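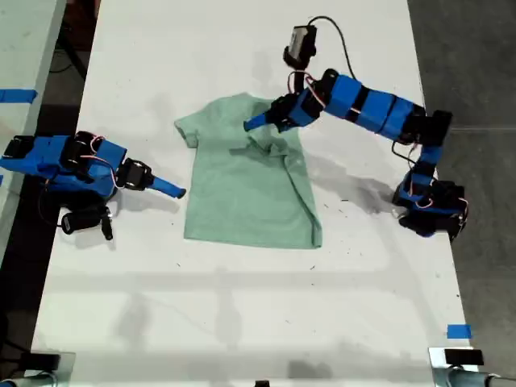 According to one client in the hotel trade, the first thing to ask of a textile testing laboratory is how long it keeps the washed samples, and the second is what it does when two results disagree. Both are covered on this page.

About Susen Textile Testing

Susen tests finished household textiles and basic garments for changes caused by laundering. Clients are linen suppliers, uniform buyers and small clothing labels. We do not manufacture, sell or certify textiles. A Susen report states measured values and the method used to obtain them.

Scope of work

Dimensional change after washing and drying, in length and width. Seam twist in knitted garments. Color change and staining, graded against a gray scale under fixed lighting. Water absorption of terry fabrics. Pilling is assessed on request and is reported on a separate sheet.

Samples are conditioned before the first measurement and again before the last. Reference marks are applied in pairs, and the distance between them is read on a flat surface without tension. Standard programs run for 5 wash cycles. Longer programs are quoted individually.

Sites

The laundering room and the measuring room are in Pistinow. Absorption and color work is done at the Boersma annex, which was added when the original building ran out of conditioned floor space. Samples move between the two sites in sealed bags with the job number on the outside.
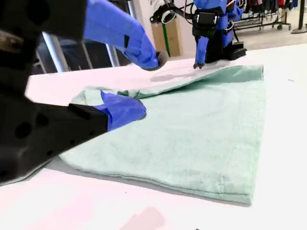

How many samples should a client send? Send three of each item and color, unwashed, with the care label attached.

Results and records

Each job is read by two technicians working separately. If their readings differ by more than the limit given in the method, the sample is reconditioned and read again, and both sets of values appear in the report. Washed samples are kept for 2 years and then recycled as wiping cloth.

Job records are held in Rusero, our in-house sample register. Clients receive a login with the first report.

Page last revised 2023-11-01. Prices are reviewed each October.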